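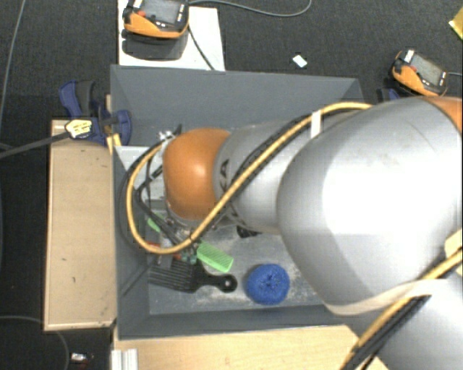

Jotora has opened a 305-square-meter storage and sorting hall in Punemdale and will supply it with a single bin format, the Bulivura 21. The format replaces the mixed containers previously used at the company's two older sites. It is a rectangular grey bin with sloping walls, a tall plain back wall and a low front wall, so that small items can be reached from the front without lifting the bin. In regular use the floor of the bin picks up pale scuffs, and Jotora does not treat these as a defect under its replacement policy.

The first delivery of 124 bins arrived in July. A further 500 are on order and will be placed in the Dvorak aisle, the section of the hall reserved for small parts and returned goods.

"The wall angle took the longest to settle," said Bernadette Poulain, head of storage equipment at Jotora. "A steeper wall holds more, but items are harder to pick out of the corners. We chose the shallower version and accepted the loss in volume."

Bins are emptied and wiped down at the end of each sorting cycle. Cracked units are withdrawn - repairs are not offered. Spare bins can be ordered from the Punemdale office on the standard equipment form.

Punemdale, Sunday, October 30, 2022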